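Arley Street Self Storage
Frequently Asked Questions

Last updated 7 Mar 2024

We answer the phone, but we answer it more cheerfully when the question isn't on this page.

RENTING A UNIT

What sizes do you have?

Small, medium, large, and the Carvalho. The small is a generous closet. The medium holds the contents of a one-bedroom apartment if you are good at packing, or half of one if you are like most people. The large is a single-car garage without the car. The Carvalho is the oversized unit at the end of Building C, named after the company that built it and spelled its own name wrong on the invoice. There is one Carvalho and it is nearly always taken.

How many units are there?

168, in three buildings. Building A is the old one with the green doors. Building B is climate controlled. Building C has drive-up access and the Carvalho.

How do I know what size I need?

Add up your furniture, pick the size that seems right, and then remember the things in the attic. If you would like a second opinion, come by with a list. Please write down the awkward things first: mattresses, sofas, anything with legs that don't come off. Boxes are easy. A sectional is a negotiation.

Is there a minimum stay?

One month. People who sign up for one month stay, as a rule, until their children are grown. We bill monthly either way and won't bring it up.

Can I see a unit before I rent it?

Yes, during office hours. Bring shoes you don't mind walking across gravel in.

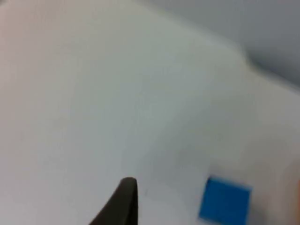

What do I need to bring to sign up?

A photo ID, a form of payment, and an address where mail reaches you. A second contact is required too. Choose somebody who picks up the phone. You would be surprised how many people list an ex.

Do you take reservations?

Up to 4 weeks ahead, with a deposit that comes off your first month. If you don't show up and don't call, we keep the deposit and give the unit to the next person on the list, who will have called twice by then.

MONEY

When is rent due?

The first of the month. There is a five-day grace period, and the fifth day ends when the office closes, not at midnight. This is the single most argued-over sentence in the rental agreement.

What happens if I'm late?

Your gate code stops working and a late fee goes on the account. Pay both and the code comes back, usually within the hour. If you go a long time without paying or returning our letters, the state has a process for that and we have to follow it. It involves certified mail and a sale, and we dislike it nearly as much as you would. Call us before it gets there.

Why did my rent go up?

We review prices once a year, in July. You get a letter first. The letter is polite and the number in it is larger than the old number.

Do you prorate?

On move-in, yes. On move-out, no. If you're planning to leave, the end of the month is your friend and the second of the month is not.

Do I need insurance?

Yes. Many homeowner's and renter's policies cover stored goods, so ask your agent before you buy ours. If you're covered, bring us a copy of the page that says so. We don't need all forty pages. One customer brought all forty pages and stood there while we looked.

GETTING IN AND OUT

What are the gate hours?

Six in the morning until ten at night, every day, holidays included. The gate doesn't care who is in front of it or how badly they need their ski boots.

My gate code isn't working.

In order of likelihood: you forgot the pound sign, you're using your alarm code from home, your rent is late, the keypad is broken. The keypad has been broken once.

What is Trorkex?

Trorkex is the gate system. It came with an app, which you're welcome to use. Through the app you can open the gate from your car, see when you last visited, and receive notices we didn't write. If it tells you that your session has been archived, ignore it. We asked them what it means and they sent us a link to the page you'd be reading if you had asked yourself.

Whose lock do I use?

Yours. We sell disc locks in the office, and we recommend one. The padlock from your high school locker will fit on the door, and that's the nicest thing we can say about it. We don't keep a copy of your key. If you lose it, we can cut the lock for a fee once you've shown ID, and you will then be buying a disc lock.

Can I bring a moving truck in?

Yes, as long as it fits under the sign at the gate. The clearance is painted on the sign. So is some of a truck.

Are there carts?

Four flat carts live by the Building B entrance. They belong by the Building B entrance. If you find one in Building A, please bring it home.

WHAT YOU CAN AND CAN'T STORE

What's not allowed?

Food, fuel, paint, propane, fireworks, live plants, animals, and anything that used to be an animal and hasn't been dealt with professionally. Taxidermy is fine. We ask that you face it away from the door.

Can I store a vehicle?

In a large unit or the Carvalho, if it runs, is registered and insured, and doesn't leak. We need a copy of the registration on file.

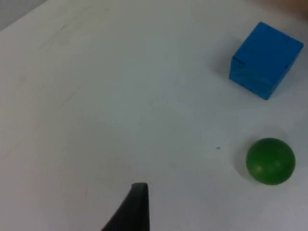
Can I work in my unit?

You can sort, pack, unpack, and stare. You can't run a business from it, sleep in it, or hold band practice. There are no outlets in the units, which settles most of these questions before they reach us.

Do I need climate control?

If it's wood furniture, photographs, records, musical instruments, or paper you care about, yes. If it's patio chairs, no. Building B is kept between 55 and 80 degrees year round. The units in A and C are kept at whatever the weather is doing.

How should I pack?

Boxes of the same size stack better than boxes of character. Put the heavy ones on the bottom and leave a path down the middle, even if it costs you a row. Label the side of the box, not the top, because the top will be under another box. "Misc" is not a label. Stand mattresses up in a proper cover and don't wrap wood or leather tightly in plastic. Leave the refrigerator door open a crack or you'll be sorry in a way that doesn't wash out.

Do you have pests?

We have a pest control contract with Alura, who come monthly and leave a slip on the office door. Help them out by not storing birdseed, dog food, or the decorative corn.

MOVING OUT

How much notice do you need?

Ten days, in writing. Email counts. Telling the person at the next unit does not.

What does "empty and swept" mean?

Empty means nothing is in it. Swept means someone used a broom. There is one hanging by the office door that you can borrow. The sofa you've decided not to take is still your sofa, and the dumpster is for us. We charge a disposal fee for anything left behind, per item, and shelving counts.

Do I have to take my lock off?

Yes, please. Until the lock comes off, the computer believes you still live here, and it bills accordingly.

Can I come back later?

Plenty do. Unit 245 has had the same customer three separate times, with what appears to be the same treadmill.

CONTACT

The office is open nine to five except holidays, with a lunch closure that is posted on the door and observed strictly. You can also email or leave a message. Please say your unit number slowly. If you're calling about the Carvalho, it's taken, but we'll put you on the list.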